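Tableware Lending: Frequently Asked Questions
Bindthorpe Community Hall

Who may borrow tableware?
Any group holding a confirmed booking at the Hall may borrow tableware at no additional charge. Groups meeting elsewhere should contact the Gundel Street office.

What is available?
The collection consists of plates, mugs, bowls and serving dishes in assorted colors. Each standard crate holds place settings for up to 300 guests in total across the collection. Larger events require prior approval.

How do I make a request?
Complete the request form and return it to Room 204 at least 2 weeks before your event. Forms are also accepted at the Adeyemi Room desk during opening hours. Requests are confirmed in writing.

Are tablecloths included?
White tablecloths may be requested on the same form. They are stored folded, and crease lines may remain visible when the cloths are first laid out. Borrowers who wish to iron them should use a low setting.

May food be served directly on the plates?
Yes. All plates are suitable for bread, cakes and hot meals. Plates with a raised rim are recommended for dishes with sauce.

Do the colors have to match?
No. Sets are issued as available, and a table may include more than one color. Groups that require a single color should say so on the form — early requests are given priority.
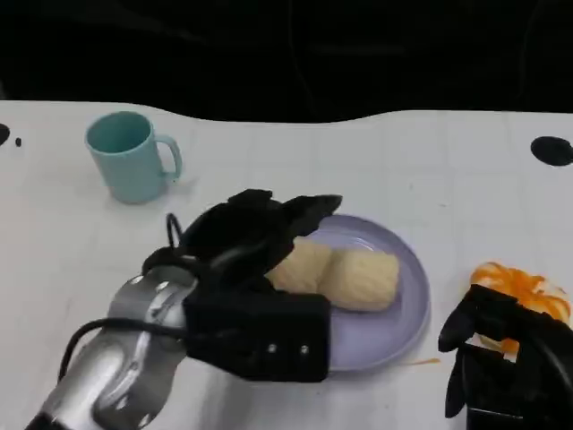

How should items be returned?
All items must be washed, dried and returned to the crate in which they were issued. Mugs should be placed upright with handles facing the same direction. Plates should be stacked by size, with a paper sheet between each.

What happens if an item is broken?
Please report breakages when the crate is returned. Replacements are ordered through Jutix, and the cost is added to the final invoice. Broken pieces should be wrapped and handed in separately.

Can items be returned on a Saturday?
Yes, until noon, at the side entrance.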